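Thread time! The robotics club at Pirstead has been at it since February and I keep promising people an update, so here goes, all in one place. (1/?)

Quick background for new followers: we're a student club, we meet in the computer lab two evenings a week, and this term we're doing everything in simulation. Our project is called Prukis. The goal is to get an arm to do small household jobs in rooms it hasn't seen before.

Why simulation? We have one real arm and it spent most of last year in pieces. In the simulator every student can have their own arm and crash it into the wall all evening. And they do!

The team is split in two. Yanti Pangaribuan leads the group that builds rooms. Gillespie Carnegie leads the group that writes the arm controller. I float between them and mostly fix file paths.

Yanti's group has built 86 rooms so far. They started with plain gray boxes and now they have stucco, wood grain, windows, the works. One of the newer students did a whole room in orange because she was tired of beige, and it's my favorite by a mile.

We render a view from the wrist on every run, so we get to see what the gripper sees. I could scroll through these for hours. You lose all sense of which way is up.

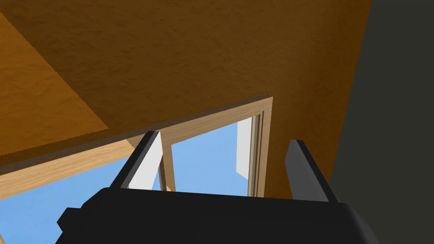
Wrist view from one of our simulated rooms: gripper fingers, orange stucco, a wood-framed opening and a lot of blue sky.

I love how much you can learn from a view like that. Gillespie's first question for any wrist view is "could you tell me where the arm is pointing?" and the whole table starts arguing. Fingers toward the opening, okay, but how far away is it? Flat blue sky gives you nothing to measure against. Great discussion every time.

That question turned into a proper mini project. Two of our second-years are training a small network to guess the gripper's pose from the wrist view alone, no joint readings allowed. They set aside 3000 views for training and 155 for testing, and they wrote the split script themselves.

First result: terrible! It guessed nearly the same pose for everything. They'd forgotten to shuffle, so the network saw one room for ages, then the next room for ages. They found it on their own, and I was so proud I had to go get a snack.

Second result: much better on views with furniture in them, still poor on views that are mostly ceiling or sky. Makes sense to me. I'd be poor at those too.

Then there was a cleanup. Someone (me) had saved a batch of views twice under different names, so after tossing the duplicates we were down to 2558 for training. Check your data folders, friends.

Things the students have picked up this term that weren't on any plan: reading a log file without panicking, naming a branch something other than "test2final", and asking for help before the second hour of being stuck. That last one took me until grad school.

Gillespie's group also got the soft stop working. If the arm gets too close to a wall it slows down over about half a second and holds there. Before that it would go full speed into the plaster and the physics would do something very exciting.

Someone asked in replies to an earlier post whether you need a fancy computer for this. Our lab machines are old and the rooms are simple shapes with simple lighting, so they run fine. We turn the wrist view down to a small size while training and only render big ones when we want a proper look.

Next up is the Brereck meet, where clubs swap rooms and run their controllers in each other's worlds. We've never done one! The club from Nair has already sent us a room with a spiral staircase in it and I have no idea what our arm will make of that.

Before then we need to: finish the drawer task, get the pose network to say "not sure" when it's not sure, and write some actual instructions for Prukis so another club can start it up without calling us.

If you run a school club and want to try the rooms, reply or send me a message. Yanti is packing up a starter set of them with a short guide, and she'd love to hear what breaks.

Back to the lab. The drawer task is currently opening the drawer and then closing it on its own fingers, and three people are waiting to show me.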